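Itero Household Handling Project
Progress report to the Bandeck Fund, 17th October
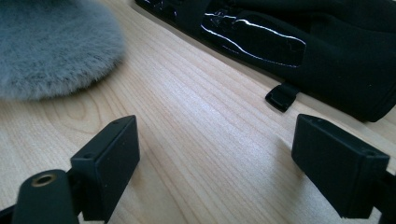 Collection of handling examples continued at the Tundenville site throughout the period, and the total now stands at 1,000 accepted recordings. The funder asked in January for greater emphasis on soft goods, which the first version of the learning system handled poorly. Sessions with the hand-held gripper have therefore moved to items such as the fluffy grey piece and the black fabric article with its glossy panel, set out on a pale wooden tabletop. Dull cloth and shiny surfaces are now recorded together wherever possible – the earlier sets kept them apart.

A further 133 recordings were rejected at review. Of these, 62 were set aside for glare on the work surface, and the remainder for incomplete grasps or timing faults. Blinds have been ordered for the Tundenville room, and the review notes have been amended so that glare is marked at the time of recording.

Labelling is carried out by the Meredith office and is running seven working days behind collection. No change to the budget is requested. The fund is asked to confirm whether footwear should remain within the agreed list of items, as this affects the order of sessions for the next period.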